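Workshop > Robot Kitchen > Tips

Grip tips from the sim kitchen: what we learned about holding round things
Last updated November 6, 2025
Reading time: 2 min

If you're training a gripper to do kitchen chores in simulation, start with the hold! We spent most of October trying to get our put-away policy (we call it Bestia) to stop dropping things between the counter and the cupboard, and the fixes were so simple that I want everyone to have them.

Tip one: save the grasp as its own checkpoint. Jolán Barta split our long chores into pick, carry and place, and we scored each part separately. Before that we had one big success number and no idea where it was leaking. The leak was in the carry, nearly every time – the object was picked up fine and then slid when the arm swung round to a new heading.

Tip two: practice with round things. A box forgives a sloppy grasp, and a ball doesn't. Close on it a little above or below its widest part and it wants to squirt out of the fingers. Once Bestia could carry a ball across the kitchen, mugs and cans came along with hardly any extra training, which made my whole week. 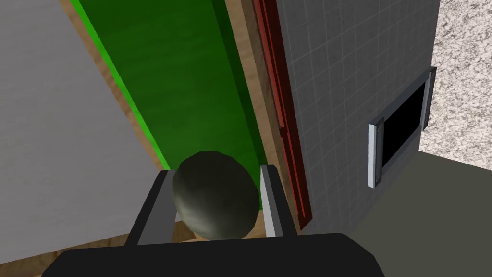
Tip three: keep squeezing while you move. Our first demos gave the close command once and then let it go quiet, and the policy copied that faithfully. Shona MacLeish re-recorded 50 demos with the close command held all the way to the release, and carry success on round objects went from 63 percent of trials to nearly all of them. Same network, same training time. I love a result like that.

Tip four: shuffle the kitchen, but gently. Change the colors, the lighting and the cabinet layout, and leave friction alone until the policy can do the chore. We tried changing everything on day one (my idea, sorry) and got a robot that hovered over the counter and never committed. Now we run 4 layouts with fixed friction first, then loosen it.

Tip five: check your contact settings. A coarse ball mesh can catch on a flat finger pad in a way that a smooth one won't, and the policy will happily learn to lean on that. Mbali Radebe swaps in a finer mesh for the last round of tests and reports both scores side by side.

Still on the list: wet dishes, which we fake with low friction and don't trust yet, and handing things over to a second arm. Jawad Afridi has the handover working on boxes – balls are next, and I can't wait to see how it goes.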